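Sorting by Feel: Our Blocks and Board Report

For my half of the Jetura project I got the props, and I was thrilled, because it meant I got to mess with blocks for most of April! The idea was simple: build a little sorting puzzle that works by shape and color, and see how small a set can get before it's boring.

I tried a big Robichaud set first (way too many pieces, they rolled everywhere) and then went down to a handful of plain plastic ones. Cylinders, a cube, a star, a heart and so on, strong colors, done. The board took longer. I wanted something with a visible grain, so it would look nice on a table, and the maple strips won me over right away. I sanded it with 600 grit and then went nuts and did one more pass with 2000. My arms hurt for 2 days. 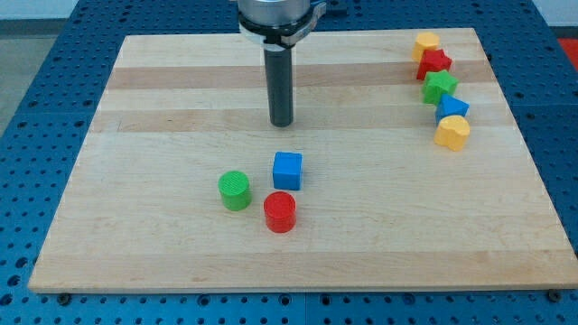
Does a striped board make the colors harder to tell apart?

It depends on the stripes. Cream and tan are both so pale that red, green and blue pop right off them, but the dark walnut sample from Hineck swallowed the blue completely.

Next came the layouts. Bunching pieces close together makes the puzzle harder, especially two cylinders side by side, so I'd save that for the later rounds. If I did this again I'd add a purple piece and cut the board smaller, as it barely fits in my Illico tote and I carried it across campus in the rain.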